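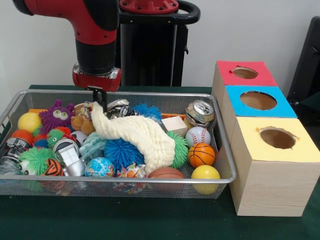 Toy basket, green table, before sort. Wire mesh, metal rim.

Play corner check – toys, basket, boxes
Site: Girumar drop-in room, Cerkton
Month: June
Done before the 3 pm group

1. Basket and rim
Wire mesh basket. Ran a cloth round the rim, nothing snagged. Check the corners underneath, thats where the old one went.
OK

2. Fill level
Heaped. Too much in at once, small stuff gets lost under big stuff and kids dig for it. Take a third out and rotate monthly.
ACTION – split into 2 lots

3. Not toys
Crushed silver can lying on its side in the front left corner. Out. Squeezed cans get sharp edges, doesn't matter how flat they look. Tape roll also in there, put it back in the desk drawer. Silver rectangular thing next to the tape, like a little metal box – check corners and lid (if it has one) before it goes back.
ACTION – can in recycling today

4. Spiky rubber balls
Green one with the googly eyes has long filaments. Pull test on every strand, gentle. Any that come away, whole ball goes. Eyes same, press and twist.
OK for now, recheck at next visit

5. Choke size
Use the tube from the first aid cupboard. Anything that drops through is out for under 3s. Do the small white ball, the small red spiky one, and any loose blocks. Parts of bigger toys count too.
ACTION – tube was missing at start, found behind the kettle. Please put it BACK

6. Soft toys
Teddy, purple monster, the fluffy white one with blue on it. Seams, eyes, ears. Wash bag on 44 setting, the Mellitz machine not the big one. Dry fully before they go back in.
Purple monster seam fine. Teddy to wash.

7. Balls
Squeeze each one. Football, basketball pattern, baseball, little soccer ball. Look for splits and picked stitching. Tiger stripe ball OK.
About 8 need a wipe, sticky.

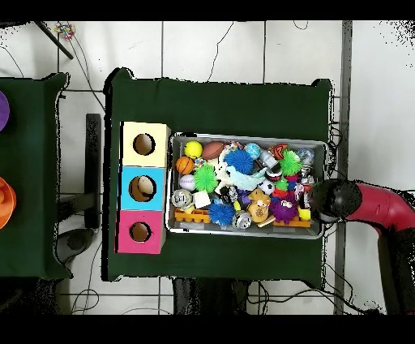
8. Cardboard cubes
Yellow, light blue, pink, each with round holes cut in the faces. Kept in a stack left of the tray. Feel round inside of every hole for torn card. Don't stack higher than this. No wet cloths, they go soft.
OK

9. Table cover
Dark green. Check for ruck-ups near the edge, smooth down and clip. Shake out weekly.
OK

10. Sign off
Copy to the Baranauskienė folder, top shelf. Open actions: 2, 3, 5. Teddy wash still to do – leave a note if you take it home.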